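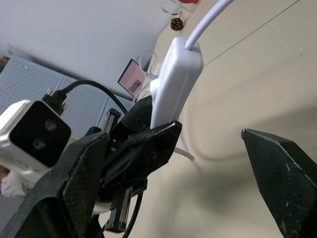 Thursday slot, after the coffee. Keep to time, Colton Melnyk is strict with the bell.

Start with the tagline. "The Skirlow Quartet reimagines the great tangos." Read it out slowly. Ask who in the room has written a line like that. I have, more than once, so put my own hand up.

What does "reimagines" mean here? I went to the concert. The tangos were played on strings instead of with a bandoneon, and a bit slower. Fine playing, lovely second half. But that is an arrangement, and we have had a good word for it for a very long time.

PLAY CLIP 1 (the Pelard recording, opening only). Then clip 2, the Skirlow version. Say nothing between them. Ask for hands: who heard a new idea? Wait. Don't help them.

Next point - money. A small hall with 800 seats, a folk band doing Bach, a brass band doing film tunes. Crossing styles sells tickets, or so promoters tell me. I have asked for the figures and been given a good lunch instead. It may be true. I would like to see it.

Be fair to Liv Grønli at this stage. Her fiddle set at Turcotte changed my mind about one piece. She took the slow movement down to 5 notes and a drone, and I heard the tune properly for the first time. She didn't call it anything in the programme, just gave the title and the composer.

PLAY CLIP 3. Let it run to the end, even if we are short.

If someone brings up Stilero: yes, I have heard the record. Eight tracks, drums on all of them. I don't think adding drums to a waltz makes it brave. Move on quickly, this one can eat the whole session.

Questions. Likely first one is "So should we stop mixing styles?" No. Write down what the players changed and let people decide whether they want to hear it. Leave the poster up on the screen while they talk.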